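Home Phones Tablets Updates Careers Contact

Print this page | E-mail this page

Call for participants: Rivex handset field trial

Hughes Mobile Research invites applications from members of the public to take part in an extended trial of the Rivex, a mid-range handset from Maka. The trial will compare battery endurance, call quality and software stability under everyday use. We are seeking 40 participants, all of whom must be 18 or over and use a mobile phone daily for work or study.

Each participant will receive a handset on loan and will be asked to complete a short online diary each evening. Diary entries take a few minutes and may be submitted from the handset itself. 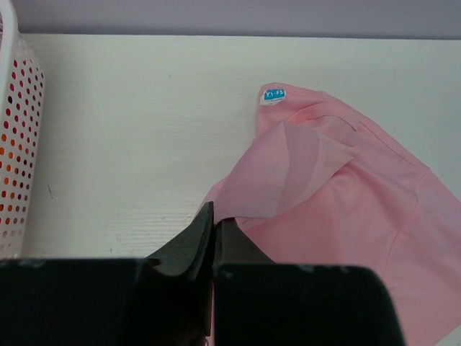

Will I need to change my mobile number?

Participants keep their existing number and transfer their own SIM to the trial handset. Plans must be with a carrier that supports voice over 4G.

Selection and conditions

Applications are welcome from metropolitan and regional areas – applicants with patchy home coverage are particularly encouraged to apply. The trial runs for 2 months. Participants agree to install system updates when notified, to report faults through the Estska diary app and to return the handset, charger and cable in the satchel provided. Employees of handset manufacturers and mobile retailers are not eligible.

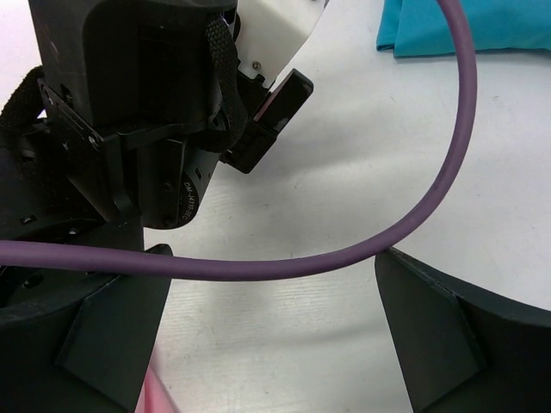

Ballarat, March

Applications are now open and close at 5 pm on the last working day of the month. Applicants should state their current handset, carrier and postcode. Successful applicants will be notified by e-mail and asked to sign a loan agreement before a handset is dispatched. Personal information will be handled in accordance with our privacy policy.

Print this page | E-mail this page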